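How to sort the fruit-and-snacks pile on your table

Every house I have lived in has had a surface where food goes to be forgotten. Ours is the table near the back door. Bananas arrive, packets gather beside them, and by the end of the week something soft is discovered by hand.

My mate Giuliana Palomino, who runs a share house in Waaka with more optimism than shelving, asked me how I keep ours under control. Mostly I don't. But on a good day it takes 28 minutes, including the cup of tea.

What you need

A plastic basket with holes in the sides
A clear organiser with compartments
A damp cloth
A bin, and the courage to use it

Step 1: Get everything off the table

Yes, everything. The receipts too. Wipe the surface down while you can see it, paying attention to the edges, where crumbs go to retire. If your tabletop has a marble pattern, run your palm over it as well. Those patterns were invented by someone who hated finding toast.

Step 2: Give the fruit the basket

Put the basket at the back, where you can reach it without knocking over your tea. I like one with perforated sides so the air can get through. A solid bowl looks lovely in magazines and breeds fruit flies at home.

Stand the long things up in a row and lean them on whatever is fattest. A dragon fruit does this job very well — it's a handsome pink doorstop with leaves. Bananas go beside it, tips up, and you stop before the basket is full. Leave one end bare so the next lot has somewhere to land. Snack packets stay out of it altogether, even if they end up sulking right alongside.

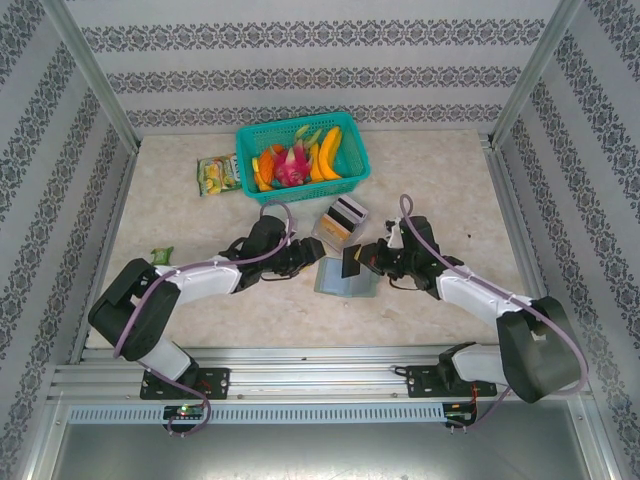
Step 3: Give the small stuff the organiser

Bring the clear organiser to the front of the table. Cards, little boxes and loose sachets go in here, one kind to a compartment. I once bought a Brillosov divider set with 40 pieces for this purpose and used 3 of them. The rest live in a drawer that now needs its own tutorial.

Step 4: Deal with the packets

Check the dates. Anything open gets a peg or gets eaten, and I leave that decision to your conscience. Unopened packets go in the pantry, flat side down, with the newest at the back.

Step 5: Keep it up

Have a look at the basket each evening when the kettle goes on. Move the ripest banana to the front and eat it for breakfast. If it has gone past that, peel it, freeze it, and tell yourself you'll make banana bread in December.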